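Ticket: Label printer skips every second label after driver update
Status: Closed
Opened: April 6, 2025
Site: Cundville warehouse, packing bench
Product: Torine desktop label printer, USB, used with the Vivisier shipping program

Original report

Since the driver update the printer at the packing bench feeds one good label and then one blank one. The good label prints fine, with the barcode in the right place. The blank one comes out right behind it and the light on the front goes from green to orange for a moment, then back to green. We ship 60 parcels on a normal day and we are going through labels twice as fast as we should. The roll is the same kind we have always used. We get them from Szűcs in boxes, 700 labels to a roll.

Already tried before opening the ticket: turned the printer off and on, swapped the roll, tried the other USB port on the computer. No change with any of them.

Reply 1, support

Please run the self-test so we can tell if the problem is in the printer or in the computer. Turn the printer off. Hold down the feed button, turn the printer on, and let go of the button when the light blinks twice. It should print a short page of settings. Tell us if a blank label follows it, and send the line that starts with MEDIA.

Also let us know which paper size is picked in the Vivisier print window. The update is known to put this back to the default on some computers.

Reply 2, site

Self-test done. It printed the settings across two labels and then stopped, with no blank after it. The line says MEDIA: GAP. In Vivisier the size shows as 4 x 6, and our labels are 4 x 6, so that looked right to me and I left it alone.

I also printed a test page from the operating system — printer properties, then the test page button. That one did give a blank label afterward.

Reply 3, support

The self-test doesn't use the driver at all, so the printer and its gap sensor are working. The blank is being added on the computer side. There are two places where the label size is stored, one in Vivisier and one in the driver. They have to match each other.

1. Open the printer list and right-click the Torine printer.
2. Choose Printing Preferences, not Properties.
3. On the Page Setup tab, look at the stock name. If it says Default or User Defined, click Edit.
4. Write down the height you see there before you change anything.
5. Set width to 4.00 and height to 6.00, with exposed liner at 0.00 on both sides.
6. Click OK, then Apply.

Close Vivisier completely before you start and open it again when you're finished. It reads the driver settings only when it starts up.

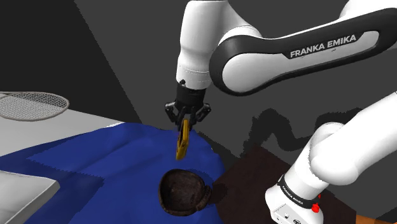

Does the printer need to be calibrated again after the stock size is changed?
Run calibration once, after step 6, with the lid closed and a roll loaded. It feeds a few blank labels while it measures the gap, and those can be rolled back and used.

Reply 4, site

Height in the driver was 6.25, and the stock name was User Defined. Changed it to 6.00. The exposed liner was 0.00 already. Calibrated, opened Vivisier again and printed 20 labels in one batch. No blanks.

One other thing. The print is now a little lower on the label than it was, and the bottom line of the return address touches the edge. It can still be read but it doesn't look good.

Reply 5, support

That is a separate setting. In Printing Preferences go to the Advanced tab and find Vertical Offset. It was probably adjusted at some point to make up for the wrong height. Set it to 0, print one label, and move it by small steps from there if you need to. A negative number moves the print up.

Please don't change Tear Off Position on the same tab. It moves where the label stops, and it will make the next label start in the wrong place.

Reply 6, site

Vertical Offset was at 8. Set to 0 and the address is back where it belongs. Printed the rest of the afternoon orders with no trouble and the light stayed green.

The second computer at the bench hasn't had the update yet. I would like to hold off on that one until the busy week is over — is that a problem?

Reply 7, support

You can leave it on the older driver. The two computers don't share settings, so nothing on the first one will be affected. When you do update it, save the preferences first with the Export button on the Tools tab, and check the stock height right after the install.

Closing the ticket. Cause: label height changed to 6.25 in the driver stock settings during the update. Fix: height set to 6.00, calibration, vertical offset set to 0.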